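Ticket 316 — Yeoman unit, right hand lets go late / drops grip on slippers
Site: Plumov, flat mock-up, entrance area
Opened by: Laine Sepp
Picked up by: Povilas Tamošiūnaitė
Opened: July 29, 2019
Priority: normal (was low)
Status: closed, see last entry

Laine, opening note

Right hand on the Yeoman playing up since the morning block. Two separate things I think, putting them in one ticket, split it if you want.

a) Fingers close fine on the slipper, lift OK, then on release the thumb hangs. Fingers open, thumb stays in for a second or so, slipper gets dragged back along the shelf.
b) Now and then the grip just goes soft in mid lift. No fault on the console. Slipper goes on the carpet.

Left hand is fine doing the same job. Same slippers, same shelf, nothing moved since the last setup. Restarted the hand controller twice. Restarted the whole unit once. No change.

Haven't touched the calibration. Log from the morning is in the usual folder, bad picks marked with an x.

Povilas

Seen. Questions before I come over:

Which firmware is on the right hand? Left and right were not on the same version last I looked.
Does the thumb hang with nothing in the hand?
Was anybody in the wrist cover since December? There is a service entry from then for the wrist but it only says "done".

Please don't recalibrate yet. If it's mechanical the new zero will hide it and we'll be back here in a week.

Laine

Firmware same both sides, checked on the hand page not just the main screen.
Empty hand — thumb opens nearly every time. Had to run it for a good while to get one hang. With a slipper it's much more often.
Wrist: don't know. Not me. Cover screws look clean, no marks on them that I can see.

Also forgot to say, it's worse at the left end of the shelf than over on the right. Arm is stretched more across the body there. Might be nothing.

Povilas

Not nothing. If it depends on where the arm is, I look at the cable before I look at the motor. There should be a slack loop at the wrist. If it's too short it pulls when the wrist rolls, if it's too long it finds something to catch on.

Do this for me, unit seated as for the normal job, low speed:
1. Close the right hand on a slipper at the left end, hold, don't lift.
2. Read thumb current off the hand page.
3. Roll the wrist to both limits, slowly. Read again at each.
4. Same again at the right end.

Stop button within reach, and keep your own hands out of it while it's powered.

Laine

Done. Parked it holding at the second slipper so you can see how the cables sit. Camera is the head one. 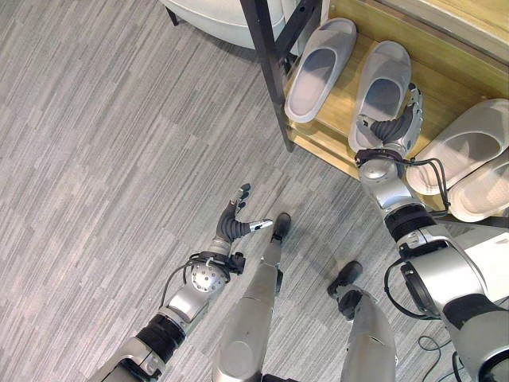 Right hand holding at heel end of slipper, wrist cables looped. Left hand open, not in use.

Currents, thumb, right hand, as the page gives them (percent of limit):
Left end, wrist neutral: 61
Left end, rolled in: goes up, hits the limit, flickers
Left end, rolled out: 61, steady
Right end: steady whichever way I roll it

So it's only rolled in and only when reaching over to the left. Did it a few times, same each time.

Povilas

Good, that's clear enough. Thumb is working against something when the wrist is rolled in. The limit flicker would explain your soft grip as well — hand controller backs off when it sees the limit, and on this version it does it quietly. No fault is raised unless it stays up there. So a) and b) are probaly one thing.

Loops at the right wrist look big to me in your picture. Left is one thin cable running back down the forearm, much tidier. Right has more going through it so it will never look the same, but still.

Also there is a loose cable on the floor by the base of the right arm. What's that one?

Laine

Spare lead from the bench supply, not plugged into anything. Moved it. Re-ran step 3 with it out of the way to be sure, no difference.

Povilas

OK, ruled out. Coming over after lunch. Please have ready: small hex keys, new cable ties (the soft ones, not the nylon), torch. Power down at the wall before I get there and let it sit.

Povilas, on site

Powered off, unit supported, right arm resting so the shoulder carries no load.

Took the wrist cover off. Inside:

— Clip that holds the hand cable to the wrist housing is there but not clicked in. Cable had crept forward toward the hand.
— The extra length was folding in under the thumb base when the wrist rolls in. Sleeve is polished on one side where it rubs. Not through.
— Thumb linkage itself is fine. No play, moves freely by finger with the cable held away. Stiff straight away if I let the cable drop back in.

So that's your late release. Motor opens, linkage is leaning on the cable, lets go when the cable slides off.

What I did:
Pulled the cable back through the housing until the slack was on the forearm side.
Checked the whole sleeve with the torch, and bent it gently where it was polished. No cracks.
Clip seated. It needs a proper push, you hear it.
Two soft ties on the forearm side, tails trimmed away from the joint.
Rolled the wrist by hand to both ends with cover off. Cable stays clear of the thumb both ways.
Cover back on, screws in a cross pattern, finger tight then a small nip. Don't lean on them, the threads are soft.

Did not replace the cable. Would rather have one on the shelf first. Asked Rurnenik for one, they have the long version only and we want the short. They'll come back to me.

Laine

Powered up, ran step 3 again. Left end, rolled in: steady now, no flicker. Neutral has come down a bit too.

Question — do I calibrate now or leave it? Zero was last set with the cable in the wrong place, presumably.

Povilas

Now yes. Right hand only. Empty hand, wrist neutral, arm over open floor and away from the shelf. Let it do both passes, it asks you after the first if you want to stop and the default is yes, for some reason. Say no.

Then back to the slippers. Start slow. Left end first as that's the bad one.

Laine

Calibrated, both passes. Nearly stopped after the first, you were right about the default.

Test run, slippers, right hand, heel grip:
170 picks in total, left end and right end mixed, normal speed after the first few.
Thumb hangs: none.
Soft grip: none.
Other: 13 where the slipper was put down crooked on the shelf. Looked through those and they're placement, hand opens clean every time. Toe end catches the front lip on the way in. Was doing that before all this as well I think, we just never saw it for the drops.

Povilas

The crooked ones are a different ticket. Approach height over the front lip wants raising a little, I'd guess. Don't change it today, leave one thing changed at a time so we know what fixed what.

Can you let it run on tomorrow's morning block and look at the wrist at the end? Cover stays on, just look at the loops from outside and roll it by hand with power off. If the cable has crept again the clip is worn and I'll swap it.

Laine

Morning block done. Powered off, rolled by hand, smooth both ways. Loops sit where they were, marked the sleeve with a bit of tape yesterday and the tape hasn't moved.

One thing, slight tick noise when rolled fully out. Not in. Only by hand, can't hear it with motors on.

Povilas

Tick on full roll out is the end stop, left one does it too, try it.

Laine

It does. Fine.

Povilas

Adding to the check sheet for this unit so we don't do this again:

Weekly, power off: roll both wrists by hand to both ends. Any stiffness, cover off and look at the clip.
After any wrist work: clip pushed home, slack on forearm side, say in the service entry what was done. "Done" is not an entry.
If grip goes soft with no fault: read thumb current on the hand page while rolling the wrist, before restarting anyting.

Also told Plelldale, they have the same hand on theirs and the same clip. They're checking.

Open items moved out of this ticket:
Short hand cable, right — on order, waiting on Rurnenik.
Slipper placed crooked over front lip — new ticket, Laine to open.
Quiet back-off at current limit — asked for a warning on the console, no date yet.

Laine

New ticket opened for the lip. Tape left on the sleeve for now, please don't take it off, it's the mark.

Closing this one.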